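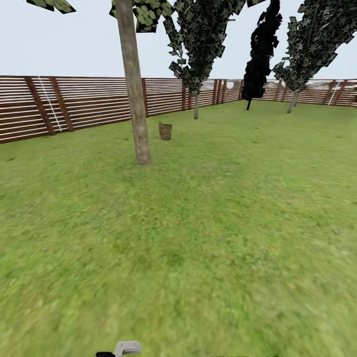 Print | E-mail this page

4. What the walkers do all day

I should say up front that I came to the Nedon walk as a fan. I'd been to two of them before I ever thought of writing one up, and I carried a banner pole at both, badly. So when I call this section "observation" I mean it in a loose way. I was there, I took notes on the back of the route sheet, and when my hands were full I asked Leonie Kaufmann to take them for me (her handwriting is much better than mine, which helped a lot later on).

The walk goes from the church square in Nedon to the old grain market in Castent, every May, and its purpose is to ask for the release of people locked up abroad for their religion. The names change from year to year. Each walker gets one, printed on a card with the country and the year of arrest, and wears it on a string. You keep the same name all day. I thought this was just a nice touch until I started interviewing people, and then I couldn't get them to talk about anything else! They told me about "my" prisoner, they wondered if he had kids, they'd gone home and looked him up. Section 5 deals with the cards at length, so I'll leave them alone here.

What surprised me more was how little of the day is spent walking. The march takes up the middle, and on either side there's a great deal of standing around, and I've come to think the standing around does much of the work. People arrive early. They hunt for the end of the banner that has the good grip. They argue about whether the drums go in front of the children or behind them (behind, since the year the children couldn't hear the songs, although the drummers still bring it up). By the time the column gets going, a newcomer has talked to a bunch of strangers and probably been handed something to carry.

Figure 1. Simulated backyard with lawn and slatted wooden fence.

Carrying things matters. Reto Hollenstein, who has handled the marching order for longer than he cares to say, told me he never lets a first-timer walk empty-handed. "Give them a flag, give them the water, I don't care, give them the other guy's jacket." I tried to check this against the sign-up sheets, which are a mess, but the people who remembered carrying something in their first year were also the ones who had come back. That could easily run the other way, of course. Somebody who comes back for years has had more chances to retell that first walk, and the story gets firmer with each telling. I don't have a clean way to pull the two apart and I'm not going to pretend I do.

The column I followed had 300 people in it, by the organizers' own count, made at the bridge where everybody has to go single file. Of those, 30 agreed to be interviewed. I talked to most of them at the long tables outside the Stöckli, where the walk stops for soup, and to the rest by phone. The soup stop is a terrible place to record anything. It's also where people are most willing to talk, so I put up with the spoons.

Bystanders get leaflets and a chance to sign the petition, which gathered 4000 signatures that year. I had expected the signature table to be the busy spot. It was, but only in Castent, where there's a Saturday market and folks have bags to set down. In the villages people came to their gates, took the leaflet, and went on watching. Rosalie Wieser, who gives out leaflets on the left side of the road and has opinions about whoever is doing the right side, says the gate people are the ones she likes best. They ask questions. One wanted to know if a postcard to a prison ever gets through, and she stood there with him so long that the column left her behind and she had to catch up on the post bus.

The Hämmerlis gave me two quite different accounts of that same stretch of road, and I'm keeping both. Heidrun Hämmerli remembers it as quiet, almost solemn, with people taking off their hats. Meinrad Hämmerli, who was walking right next to her, remembers a brass group called Neko playing much too fast, and a dog. My own notes say "loud, then not." I suspect the music stopped at the chapel and each of them held on to the half they preferred.

My last round of phone interviews was in March 2020, and by then the question of whether there would be a next walk had crept into every answer. I've marked those interviews in the tables with a 2, for second round, and I'd read them a little differently from the earlier ones. People were talking about something they were afraid of missing.

Contact | Copyright, all rights reserved | Back to top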